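We got to the Fustbridge open day at 10 and went straight to the play food bench, because the hall fills up by lunch. Entry was $12 and parking was free.

The bench has a grey marble pattern and the walls around it are covered in black scribbled circles. Grapes, mandarins, an avocado and a green pepper were spread out near a red bowl shaped like a flower.
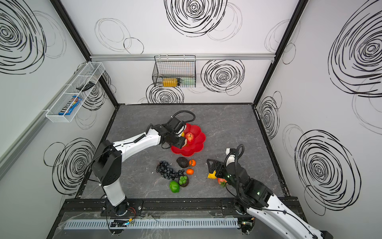

*Apple in the red bowl, yellow pepper in the other gripper.*

Wire baskets hang at the side and back for odds and ends. I liked the bowl best — it has a gold logo stamped on it, and the wavy rim suits fruit of any colour.
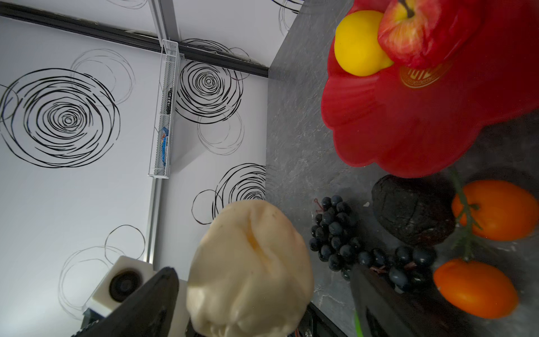
## Filling the bowl

A pear, an apple and a tomato share it with two yellow fruits. The pear is pale and lumpy, and I prefer it to the shiny kind.
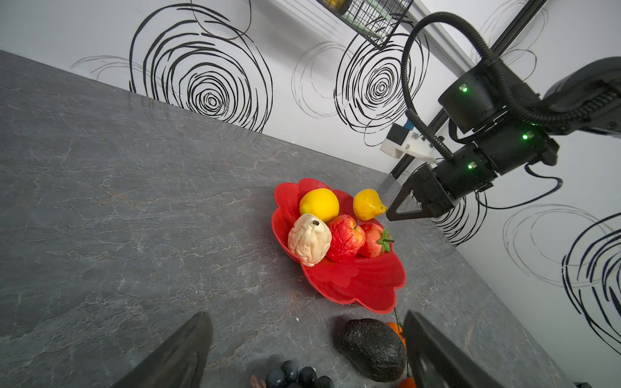
Gondeno had a smaller display at the other end of the hall, mostly boxed sets at $38. We left at 1 and caught the bus home.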